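Pester: a parts-sorting arm built in a shared workshop
Project report, submitted 5th February

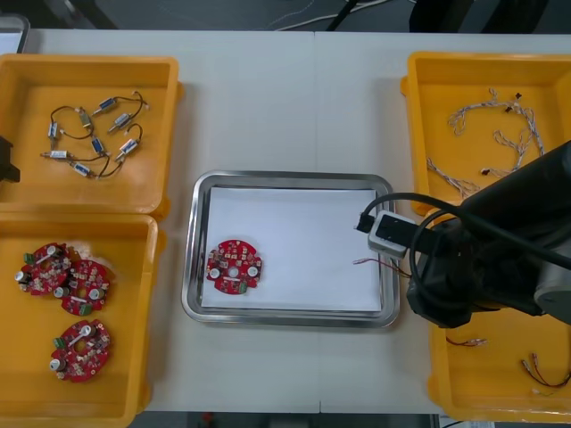 Inès Tanguy read my first draft and wanted to know why on earth I hadn't just bought a sorting kit and spent the semester on the software. She said the mechanical half had eaten my whole fall, and that a grader would ask the same thing, so I'd better answer it on page one.

Fair enough! The answer is that I wanted to build the thing. I've been a member at the Herell workshop since my first year, and I had been promising everybody there a robot for so long that it got embarrassing. Also, the kits I looked at come with a tiny work area, and I wanted full-size bins on a real table.

What Pester is supposed to do

Pester (named after what I did to everyone in the workshop while building it) fetches the parts for one small assembly and lays them out on a tray, so that a person can sit down and start wiring. The parts live in yellow bins on either side of the table: round red circuit boards in one, the little cylinders with the blue labels in another, and wire harnesses in the other two. The tray sits in the middle with a sheet of white paper in it. For the report I only tried to get it to deliver one board and one short red-and-black wire pair. The cylinders come later, and I'll get to why.

The table and the tray

I started in October with the layout, and I redid it 4 times. My first version had all the bins in one row, which looked lovely and meant the arm had to stretch like crazy for the last one. Putting them in pairs left and right fixed most of that. Capucine Royer suggested the paper after watching me fight with the camera software for an entire evening. The tray is stainless steel and it reflects everything, the lamps especially, and my program kept finding "parts" that were just bits of ceiling light. One sheet of paper and the ghosts were gone (I had written 11 pages of notes on filtering reflections by then, all of which are now in the recycling).

The gripper

The gripper module took longest. I used the Mallet controller board because the workshop had one in a drawer, and then spent two weeks finding out that the wiring diagram I'd printed was for the older version. If you are going to do this, check the revision number before you solder anything. The cable also needs a nice big loop. I'd tied mine down tight along the arm to be tidy, and the first time the wrist turned all the way it yanked its own plug out.

Boards are pretty easy to pick up. They're stiff, they're bright red, and the hole in the center makes a great target for the software. Overlapping boards are the weak spot, so the program goes for whichever one has its whole outline showing and leaves the others alone.

Wires are another story! A wire pair never lies the same way twice. I ended up aiming for the connector end and ignoring the rest, and that works as long as the connector isn't buried under something.

Testing

My log has 1403 lines in it, most of them me moving the arm by hand and saving positions. The proper test was 8 runs in a row, one board and one wire pair each, with no help from me. Six came out right. One failed because the wire slid back out of the fingers on the way over, and in the other the board landed half on the tray rim.

What I'd do next

The cylinders. Their black leads knot together in the bin, so lifting one brings its friends along. I tried shaking gently, which made it worse. Geverex sells a divided insert that might keep them apart, and Inès thinks I should simply coil each lead and clip it before it goes in the bin. I'm going to try the clips first, they're cheaper, and the workshop has a jar of them next to the sink.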